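Trillia Conference

The Trillia Conference is a college athletic conference in the United States. It sponsors 16 sports and takes its name from the Trillia River valley, where its founding schools are located. Its offices are in Gerkville. The commissioner is Mohcine Erraji.

History

The conference was formed when four schools left a larger league over travel costs. Gerkville State and Sisgate College had been playing each other in football for decades and wanted to keep the game on the schedule. The other two founders, Samir College and Trillia Valley, joined mainly for basketball and track. For its first seasons the league had no paid staff, and schedules were drawn up by the athletic directors at a meeting held each January.

Later additions brought football membership up to the number needed for a full round-robin schedule. Two schools have since left, both for conferences with larger television contracts. Each paid an exit fee, and the money was divided equally among the remaining members.

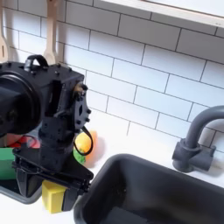
Robot arm over a white countertop.

Membership

Full members must field teams in football, men's and women's basketball, and at least one spring sport. Associate members may compete in a single sport and do not vote on league business. A new member needs approval from three-quarters of the full members – a rule carried over from the original bylaws.

Revenue

Television income is shared equally. Postseason basketball money is handled differently: half goes into a common fund, and the other half goes to the school that earned it. Sisgate has twice asked for a larger share for schools that reach the postseason. Both proposals failed. Ticket sales stay with the home team, except at the conference basketball tournament, where the league keeps the gate and pays each school's hotel costs.
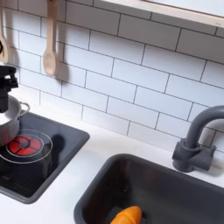
Scheduling

Football teams play every other member once. In basketball, each school has 2 permanent rivals that it meets home and away every season, with the remaining opponents rotating. Gerkville State and Sisgate always close the football regular season against each other, and the site alternates between the two campuses.

Ties in the football standings are broken by head-to-head result, then by record against common opponents. If teams are still level, the title is shared – there is no championship game.

See also

College athletics
Conference realignment
Gerkville State–Sisgate football rivalry

Last edited Sep 27, 2023
Shares: 4 | Comments: 2
Contact | Copyright | Back to top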